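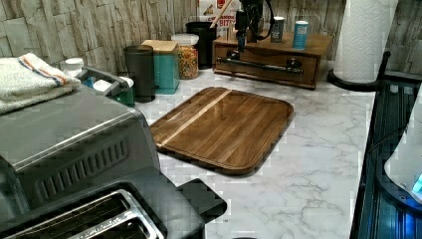

Counter tips for people recording kitchen demos at home, from two years of doing it wrong in Jarnville. A learning system wants a lot of examples of the same chore done a bit differently each time, and most of what makes a session go bad is plain housekeeping. Start with the middle of the counter. One thing goes there, like the dark cutting board with the blond stripe, set a little crooked. Canisters, cereal jar and paper towels go to the back. Leave them out, don't hide them in a cupboard. The system has to learn a real kitchen.

Crooked is good. Turn the board a bit between takes. Push it left, push it back. If every example has it square to the wall you get an arm that only works with square boards. We lost most of May to that.

Shiny boards. Ours picks up the ceiling light something awful. Options: turn off the one light over the counter, or leave it and record some takes each way. I do the second now. Rajkumari Dixit at the Sonstead kitchen switches hers off and gets cleaner pictures, but then her runs fall apart when the evening lights come on. Don't oil the board the same day.

Crumbs. Wipe between takes, dry cloth only. Damp cloth leaves streaks on stone-look counters and the streaks show up in the recordings. Empty the toaster crumb tray before you start. Unplug first, let it cool, you know this.

Cables. Run them up and away from the work, tape at the back edge. Painter's tape, comes off clean. Duct tape left gunk on my counter and it took oil, then dish soap, then a plastic scraper to get it off. Leave enough slack for a full reach. Try the full reach by hand before you hit record.

Towels. Keep one folded somewhere dry and away from where the arm swings. Never over toaster slots that are in use. A towel hanging off the edge WILL get caught.

Labels for your takes. Write them down as you go, on paper, next to the counter. What moved, what you picked up, good or bad. Benedito Quintana keeps his in a spreadsheet and fills it in later and his are full of question marks. Keep the bad takes too, just mark them. A dropped lid is usefull if somebody wrote "dropped lid."

How many? For one simple chore, board from counter to rack, we ended up with 257 takes before the thing was any good. I do 50 at a sitting and stop. After that my hands get lazy and all the takes look the same, and lazy takes teach lazy moves.

Slow down on the grab. Everybody rushes it. Come in, pause a hair, close, lift. If you bump something on the way finish the take anyway and note it.

Jars with lids: screw them all the way down. Cereal rings under a stove are there for life. Tall light stuff tips easy, so put something heavy beside it or a dab of museum putty under it. Putty peels off with a fingernal.

Storage, quick one. Copy the day's takes to a second drive before supper. Then wash the board by hand, stand it on edge to dry.

Updated July 28, 2021. Tape tip from Endang Ginting, thanks.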